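Call for Guests and Contributors: The Ravn Bench Podcast

Posted Dec 30, 2019
14 Shares | 10 Comments

Ravn Bench is a weekly audio show on electronics design, recorded in Rirkbridge. We are booking guests for the spring run and want to hear from working engineers, technicians and serious hobbyists.

We need people who can talk for half an hour on one of these:

- power supply design and the mistakes that come with it
- board layout for mixed-signal work
- test equipment, new or repaired
- getting a small product through compliance testing

You don't need radio experience. You do need a quiet room, a wired headset and a project you are free to discuss. If your employer has to approve what you say, please get that in writing before you apply.

Guests are not paid. We cover train fare for anyone who wants to record in person at the Ledbridge studio. Remote guests do a short sound check with our producer, Rosario Mazza, a few days ahead.

We are also looking for one paid contributor to write show notes and check part numbers and links. The work takes a few hours a week and runs through August. The fee is $3,000 for the whole period, paid in two halves. You should be able to read a schematic and write clear English.

To apply as a guest, send a paragraph on your topic and a link to something you have built or written. For the show notes job, send a resume and one writing sample. Applications go to Spyros Papadakis through the contact form on the show page. Please put "guest" or "notes" in the subject line.
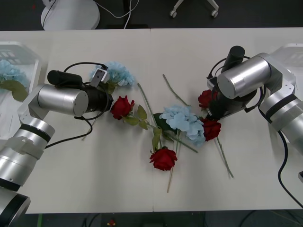 Can I apply for both the guest spot and the show notes job?
Send two separate applications, one for each. They are read separately, and being turned down for one has no effect on the other.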